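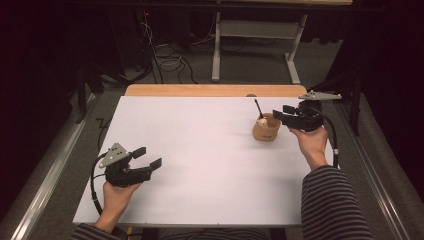
Commenters on the first draft asked whether a code for hand-held grippers was needed at all, given that the operator is a person and the tool has no drive of its own. The drafting group at Markholm replied that the recordings are later used to control machines, and that a fault in the recording becomes a fault in the machine.

The Dakix Code is a set of good-practice rules for recording manual tasks with hand-held grippers, so that the recordings can be used to train robots. It was drawn up at Markholm and is used there and at the Prokeddale test site. The code is voluntary. It has 38 clauses, grouped under workplace, tool, task and record.

Scope

The code covers table-top work by one seated or standing operator using one or two grippers. It does not cover powered arms, which fall under the machine safety rules of the site, or work with food, heat or blades. Typical tasks are placing a pen in a cup, taking it out again, and moving small household items across a board.

Terms

A take is one unbroken recording of a task. A reset is the work of putting the objects back between takes. A pad is the part of the gripper finger that meets the object. Slender objects, such as pens and rods, have their own clause, as they can turn between the pads when held near one end. The operator should close the pads on the barrel, wait until the object is still, and only then move off.

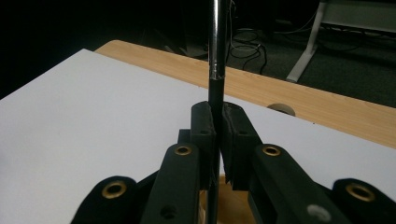 Tool condition

Pads are to be checked before the first take of a session and after every break. Frayed edges are allowed provided the contact face is whole. A pad whose face has lifted or torn must be replaced, and both pads on that gripper are changed together. Pivots should move freely with no side play that can be felt by hand. Cables must be long enough to let the operator reach the far edge of the work surface without pulling.

Work surface

The surface should be plain, matt and level. Loose fragments are wiped off during the reset. Objects that take no part in the task are removed, unless the task sheet lists them. A container used as a target may carry print or ornament, but the same container must be used for the whole set. Light may be low if it is steady; a change of lighting in the middle of a set ends the set.
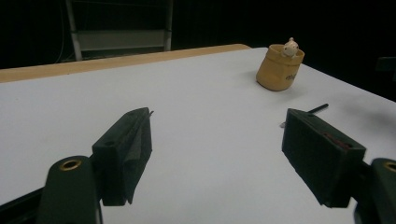

Section editor: Olszewski
Revised October

Conduct of takes

Each take begins with the grippers open and clear of the objects. The operator moves at an even pace and does not correct an object with bare fingers. If an object is dropped inside the work area, the take may go on, and the drop is noted. If it leaves the work area, the take is stopped.

Start positions are varied between takes. The code asks for a change in both the place and the angle of the object, within the limits given on the task sheet. An operator may work for 15 minutes before a rest. Failed takes are kept and marked as failed. In the Prokeddale trial set of 759 takes, failed takes were stored in the same folder as the rest, a practice the code now requires. 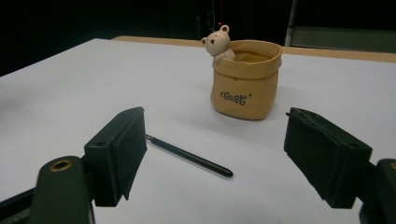 Prokeddale has argued in its written comments that the rule on start positions is too loose, and that an operator left to choose will return to the same few layouts out of habit. It asked for positions to be drawn from a printed list. Markholm kept the clause as it stood but added the list as an optional annex.

Records

The record for each set names the task sheet, the gripper numbers, the date of the last pad change and any take that was stopped. It does not name the operator. Where 2 grippers are used, left and right are given from the operator's side of the table. Records are kept for as long as the recordings themselves.

See also: Task sheet; Reset; Gripper pad; Bimanual work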